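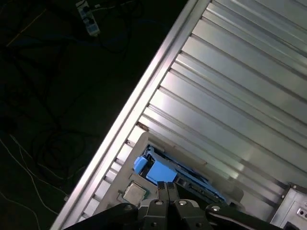 Cell 6, gripper above the open chassis, Wednesday morning.

Nandini Nadar had the call at twenty to seven, before she had found her gloves. Cell 6 at Fovbridge was dropping memory modules again. It had dropped three on the night shift, and the night shift had stopped it and gone home.

She drove over with the Tahiri case on the back seat and signed in at the gate. The yard was still dark. Inside, the lights were on over the line, and the arm was parked where they had left it, with its fingers over the board and the chassis lying open beneath them.

She locked off the drive, hung her tag on the switch and crouched down to look. The cables were in coils on the floor by the rail. She had asked for trunking in February and been told it was on order. She stepped over them.

The job of the cell was simple enough. Old machines came in from offices and schools, and the arm took out what could be sold on. Tarov, who had built it, had wanted it to do two hundred units a shift. On a good day it did that. On a bad day it sat with its hand open, and people rang Nandini.

She put a thumb on the left finger and pushed. It held. She pushed the right one and felt it give, a very small movement, less than the thickness of a card. She did it again to be sure.

"Is it the camera?" asked Mato. He had the early shift and had come across with his tea.

"No. Hold the torch, would you?"

He put the tea down on the bench and held the torch. She found the bolt on the right linkage and turned it with the short key. It went nearly a quarter round before it bit.

"That's all?" he said.

"That's why it's dropping them. I want to know why it's loose."

She took the bolt out altogether and wiped it on a cloth. There was no thread lock on it, old or new. She checked the left one, and that had a blue crust down its length, as it should. Somebody had had the right side apart and put it back dry. She opened the cell log on her phone and scrolled up. Fault 777, gripper width out of range, cleared by operator. It was there again the next night, and the night after that. Before the first of them there was no entry at all for a gap of forty minutes.

"Were you on last Friday?" she said.

Mato moved the torch a little. "It jammed," he said. "There was a screw in the linkage. I took it off to get the screw out."

"You didn't write it down."

"I thought it would be quicker if I didn't."

She put a drop of thread lock on the bolt, ran it back in and set the key to the torque on the card. Then she closed the fingers on the gauge block, opened them and closed them again, and wrote the widths on the back of her hand until she could get to the laptop.

"Does it go in the report?" he said.

"The bolt does. You're going to write up the jam yourself, and I'll sign under it."

He nodded. She took her tag off the switch, sent him behind the line and ran the arm at a tenth of its speed. The fingers went down, closed and came up with the module held square between them. She ran it three more times before she let it go any faster.

His tea had gone cold on the bench. He drank it anyway and went to find a pen.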